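Saturday at the Dhillon open day, or how I learned to read a floor marking

I went along to the Dhillon automation open day on Saturday and I've been boring my household with it ever since, so now it's your turn. Regular readers know I look after the safety paperwork for a small packing business, and that we've been umming and ahing over our first collaborative robot for ages. I wanted to see how other people write their rules down. The shiny gear I can look at on the internet any time.

Parking was a pain (the lower lot was taken up by a food truck and a very long queue for it), but sign-in was quick. You get a visitor sticker, a one-page sheet of site rules and a talk by the roller door before you're let past. I've had plenty of these talks and mostly they're mumbled. This one was good! The woman giving it made every one of us point to the nearest emergency stop from where we stood, and half our group pointed at a fire alarm. She waited until we'd all got it right and then off we went.

First stop was the Heneveo line, a fully fenced palletising cell. Old-school stuff - interlocked gate, light curtain at the infeed, a lockout station with everyone's padlocks hanging off it. The rule there is one person, one lock, one key, and the key stays in your pocket. If you go for lunch with your lock still on, the line waits for you. I asked whether a supervisor could cut one off and was shown a form for it, 2 signatures needed, and a phone call to the owner of the lock before anybody goes near the bolt cutters. I've copied that form out almost word for word.

What I liked most was the near-miss board beside the cell. They had 99 cards up from the past year, most of them tiny things: a cable across a walkway, a gate left on the latch, a teach pendant put down on a conveyor. Each had a line in different handwriting saying what was done about it. At our place the near-miss folder has a lot of dust in it and I came home feeling a bit sheepish.

Then a coffee (terrible) and a sausage roll (excellent), and on to the Sasov room, where they talk about cobots and risk assessment. I'd come for this part and it went straight to the thing I keep trying to explain to my own boss. You assess the whole application. The arm on its own might be gentle as anything, but put a sharp part in the gripper or a hard corner on the bench and you've got a different set of hazards. So the gripper goes in the assessment, the object goes in, the table edge, the cable run, the person who leans over to grab a dropped part. They redo the sheet whenever the tooling or the objects change, even for a short trial, and the old sheet gets kept behind the new one.

They also had a nice habit with speeds. Every new routine is run at reduced speed first with somebody holding the pendant, and it stays that way until a second person has watched it through. It's written on the sheet and initialled, so there's no arguing later over who said it was fine.

The last area was Trisex - yes, that's the name, and yes, the school group had found it before I did - where the work is all tabletop handling with household bits and pieces. Play food, a plate, a squeeze bottle, a colander. I stood behind the yellow line for ages watching, and asked far too many questions about bench rules. Theirs fit on a card: hands clear of the table while the arm is enabled, call out before you enable it, stop it before you reset the objects, check the cable has slack through the full reach, and look for the warning label before you touch anything you don't recognise.

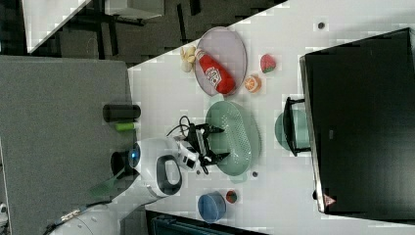

Another visitor reckoned the "call out" rule was the one that would slip first, and said that at their site people shouted it for a week and then went quiet, until it was made part of the start-up checklist and the person on the pendant had to hear an answer back. I wrote that down too. An answer back is such a cheap thing to add.

We got a quick question time before the doors closed. I asked how often the bench card is reviewed and was told every 2 months, or straight after any stop that wasn't planned. The 70 seats were nearly all full and the lock-cutting form came up again, so clearly I wasn't the only one taken with it.

I'm told they'll run it again in October. If you go, wear closed shoes (they do turn people away), bring your own coffee and get there before the food truck does.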